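Transferência de cor para sobrecamisas brancas usadas sobre peças estampadas

Publicado por Citlali Aguirre em Cuidados com Têxteis
7 de abril de 2023

Prezados membros da comunidade,

Solicito orientação sobre um problema recorrente no vestuário da nossa escola de línguas, a Follden. Desde outubro, o pessoal de atendimento usa uma sobrecamisa branca de corte largo por cima da roupa pessoal. As peças são de algodão, foram adquiridas em um único lote de 27 unidades e recebem lavagem conjunta duas vezes por semana, em máquina doméstica, com sabão em pó comum.

Várias sobrecamisas apresentam atualmente manchas azuladas na face interna, sobretudo na altura dos ombros e nas laterais, onde o tecido fica em contato com a camisa de baixo. Em outras, o branco passou a um tom amarelado na gola e nas axilas. As duas alterações não coincidem sempre na mesma peça, o que me leva a supor causas distintas.

Já foram feitas duas tentativas com água sanitária diluída. O azul clareou um pouco, mas o amarelado pareceu acentuar-se, e em uma das golas o tecido ficou áspero. Suspendi o procedimento. Não disponho de verba para substituir o lote neste semestre e não considero adequado proibir o uso de roupas estampadas por baixo.

Agradeço indicações sobre a forma de recuperar as peças e sobre a rotina de lavagem a adotar daqui em diante.

152 pessoas acharam esta publicação útil

Zulema Carrasco

Prezada Citlali,

A sua suposição procede. Trata-se de dois fenômenos diferentes, que convém tratar em separado.

As manchas azuladas decorrem, com toda a probabilidade, de migração de corante. Tecidos estampados ou tingidos em tons intensos soltam corante excedente nas primeiras lavagens e também por atrito, quando há umidade. O suor é suficiente para isso. O algodão branco absorve o corante com facilidade, e a secagem em temperatura elevada dificulta a remoção posterior.

O amarelado da gola e das axilas tem outra origem: resíduos de suor, de gordura corporal e de desodorante que a lavagem não retira por completo. O cloro pode reagir com parte desses resíduos e escurecer o tom, além de enfraquecer a fibra. Recomendo abandonar a água sanitária por completo neste lote.

Para a recuperação, sugiro o seguinte procedimento, que adotamos há vários anos na rouparia da Rirnden:

1. Separar as peças em dois grupos, conforme o tipo de mancha. As que apresentam ambas seguem com o grupo das amareladas.

2. Enxaguar tudo em água fria, sem sabão, até que não reste odor de cloro. Esta etapa não deve ser abreviada. Misturas de água sanitária com outros produtos de limpeza podem liberar gases perigosos.

3. Aplicar detergente líquido neutro na gola e nas axilas das peças amareladas, esfregar com escova macia e deixar agir por meia hora.

4. Preparar um molho com percarbonato de sódio em água morna, na dose indicada pelo fabricante, e mergulhar as peças por algumas horas. O recipiente deve permanecer aberto. Luvas são necessárias.

5. Lavar em ciclo longo e secar ao ar. Se a mancha persistir, repetir o molho antes de recorrer a qualquer secadora ou ao ferro.

As manchas de corante mais antigas podem exigir duas ou três repetições. Algumas não sairão. Na última campanha que conduzimos, tratamos quase 200 peças e uma parte foi reaproveitada como roupa de serviço interno — solução que talvez lhe sirva para as golas já danificadas.

Uma ressalva: confira a etiqueta de composição. Se houver elastano, a temperatura do molho deve ser menor. Botões metálicos também merecem teste prévio.

Cordialmente,
Zulema Carrasco

Xuelian Shen

Uso Kekis em casa e resolve. Coloque junto com o sabão e pronto.

Comentário de Citlali Aguirre: Agradeço. Poderia informar se o produto contém cloro?

Comentário de Xuelian Shen: Não sei informar, joguei fora a embalagem. Acho que é a versão para roupa branca.

Negin Vahidi

Prezada senhora,

Subscrevo a resposta de Zulema Carrasco no que se refere à recuperação e acrescento observações sobre a rotina.

A sobrecamisa larga tem a vantagem de tocar menos o corpo, porém o contato com a peça de baixo é constante nos ombros. As estampas com azul sobre fundo claro merecem atenção particular, especialmente quando novas. No ateliê Shemweta, onde respondo pela conservação do vestuário, pedimos apenas que toda peça estampada seja lavada separadamente algumas vezes antes de ser usada sob o branco.

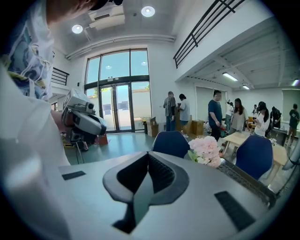 Sobrecamisa branca, larga, vestida sobre camisa com estampa abstrata em azul, branco e amarelo.

Para verificar se uma camisa ainda solta tinta, umedeça um pano branco de algodão, pressione-o contra uma parte interna da bainha e aguarde alguns minutos. Se o pano sair colorido, a peça precisa de mais lavagens. O teste deve abranger cada cor da estampa, pois os corantes podem comportar-se de modo diferente.

Quanto à lavagem, recomendo:

— não deixar as sobrecamisas úmidas amontoadas no cesto;
— reduzir a carga da máquina, pois a máquina cheia enxágua mal;
— dispensar o amaciante, que pode reter resíduos nas fibras;
— tratar a gola com detergente neutro a cada lavagem, antes da máquina.

Divirjo da colega em um ponto. Para manchas de corante recentes, prefiro começar por uma simples relavagem com detergente e reservar o percarbonato para o que restar. O molho prolongado também desgasta o tecido quando repetido sem necessidade.

Atenciosamente,
Negin Vahidi

Comentário de Araceli Lozano: O teste do pano úmido serve para viscose?

Comentário de Negin Vahidi: Serve, desde que a pressão seja leve. A viscose molhada perde resistência e não deve ser esfregada.

Comentário de Citlali Aguirre: Agradeço a ambas. Iniciarei pelo grupo das azuladas, com a relavagem, e comunicarei o resultado neste mesmo tópico.

59 compartilhamentos · 27 comentários

Tópicos relacionados
Como remover marcas de ferro em algodão branco
Percarbonato ou bicarbonato: diferenças de uso
Goma em punhos e colarinhos: ainda se recomenda?
Armazenamento de uniformes durante as férias
Bordado com linha que desbota na primeira lavagem
Odor persistente em peças secas à sombra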